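Lunch table scheme in Plordale to run through the summer

Share this article
Local news

A sorting table where residents can drop off fruit, bottled drinks and small packets for other people's lunches will stay open through the summer, organisers in Plordale have confirmed.

The scheme, run from the ground floor of the Lehner building, began in June with a grant of £2,000. It takes in whole fruit, sealed drinks and reusable bottles, which are sorted on a wooden table before being made up into lunch bags.

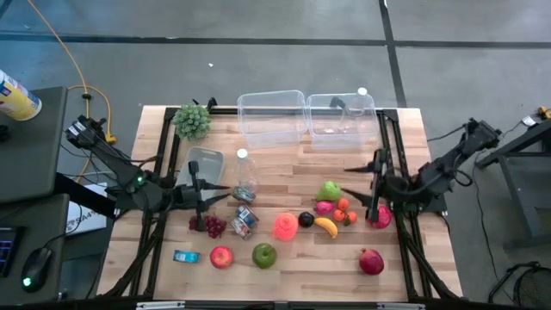
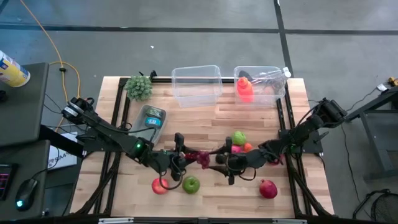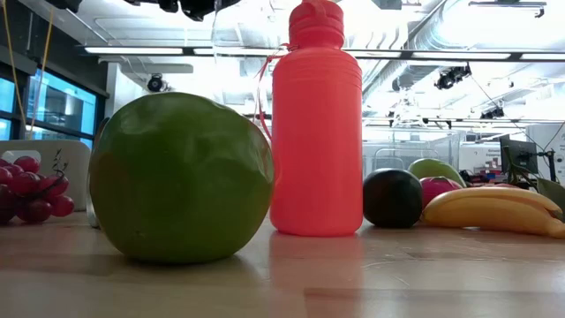
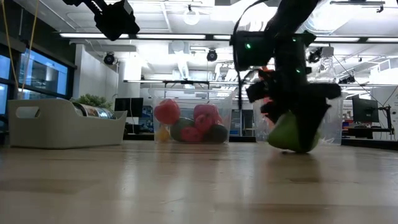 On the table at the Lehner building

Dilani Patwary, who coordinates the scheme, said 386 bags had gone out in the first month, well above the 100 she had planned for.

"We thought it would be mostly families with children at home," she said. "A lot of the bags are going to people on shift work who don't get to the shops while they're open."

Each bag holds fruit, a drink and a small packet of something dry. Bags are free and can be collected between 7am and 10am from the side entrance on Wekum Lane. There is no form to fill in and people do not have to live in Plordale to take one.

Fruit is checked for bruising when it arrives. Anything too soft to travel in a bag goes to the kitchen upstairs, where Tharindu Sivakumar and two colleagues stew it for the Gorkasia breakfast club.

Mr Sivakumar said apples were the easiest thing to deal with and grapes the hardest.

"Grapes need splitting into small bunches, and if you leave it too late in the day they start dropping off the stalk," he said. "We ask people to bring them in the morning if they can."

The scheme is also asking for more reusable bottles. Patwary said most of those handed in so far had been in good condition, but several had come without lids and could not be used. Bottles should be washed and dried beforehand.

Kamrul Dewan, who collects a bag on his way home from night work, said he would like to see the morning session start earlier.

"I finish at six, so I'm sat in the car for an hour," he said. "Apart from that I've no complaints. The pears were very good."

Patwary said a 6am start was being looked at but would depend on getting keys to the building at that time.

A second grant, also of £2,000, has been agreed to cover bags, cleaning materials and a replacement fridge. The scheme will close for one week in August while the floor in the corridor is relaid.

Donations can be left at the front desk until 4pm. Home-cooked food, opened packets and glass bottles cannot be accepted.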